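4.3 Holding the Hand Controller

Read this section before using the Sindwood hand controller for the first time. The controller must be fully charged and paired as described in Section 4.2.

1. Stand with both feet flat on the floor. Wear closed shoes and keep the floor clear within arm's reach.
2. Grasp the pistol-style grip in one hand and raise the controller to waist height.
3. Keep the index finger off the trigger until the green indicator lights are on.
4. Press the trigger with the index finger using light, even pressure. Release it fully before changing hands.
5. Rest for five minutes after every 14 minutes of continuous use.

NOTE: Loose sleeves and hood cords should be kept away from the trigger – fabric may prevent it from returning to its released position.

Waist height is the recommended working position for standing users. The elbow stays close to the body and the indicator lights remain easy to check with a glance downward.

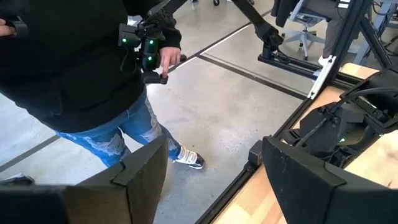 May the controller be used while seated?
Seated use is permitted for pairing and for checking the battery level. All other functions are to be carried out standing, with any chair moved clear of the user.

CAUTION: Do not hang the controller by its protruding mounting pieces. They are not designed to carry a load and may crack.

6. When work is finished, release the trigger and hold the power button until the indicator lights go out.
7. Return the controller to its charging cradle. Recharge whenever the battery level falls below 80 percent – partial charging does not harm the battery.

Contact Sindwood Customer Support | © Sindwood. All rights reserved. | Back to top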